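The Rule About Letting Go
Short fiction

Share 40 | Comments 5

Rule 2 in the Pirnitz handbook was the one everybody skipped, and it was the one Scanlon loved best. "Stop when the cloth tells you," it read. Farhad Shojaei had underlined it twice on her first Tuesday, then handed her the gripper and gone off to find coffee.

She had read all the rules by then, even the dull ones about logging. Fingers shut before you set the tool down. No dragging across the table. Never pull a fold tight to make it look neat, because whatever learned from your hands would learn that too. She thought that was wonderful! Somewhere down the line a machine would pick up a sleeve the way she picked up a sleeve, good manners and all.

So she lowered the gripper, squeezed, and waited for the gray knit to tell her something.
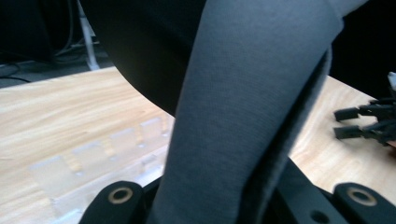

Gray knit between the fingers, table two.

It was such soft stuff. Her shoulder wanted to hurry. Her shoulder had worked five years at the Ulta laundry, where you snapped a thing flat and reached for the next one, and it still believed in speed. She made it wait. She let the cloth hang its weight between the fingers, and then, very slowly, she moved.

It caught. Only a little, a small tug she felt in her wrist before she saw anything.

"Stopping," she said out loud, which was Rule 3.

Farhad came back with two cups and looked at the fold, then at her. "You could have pulled through that."

"I know."

"Rekport would have pulled through that. They do 100 a day over there."

"And how do theirs come out?"

He grinned so hard he nearly spilled. "Fast," he said.

She opened the fingers, laid the cloth down, and wrote it up: one stop, tension at the wrist, no harm done. The form had a box for what you would change next time, and she filled it right to the edges and kept going up the margin. Lower start. Wider pinch. Wait one more breath before the lift.

Then she drank half her coffee, flexed her hand, and reached for the gripper again.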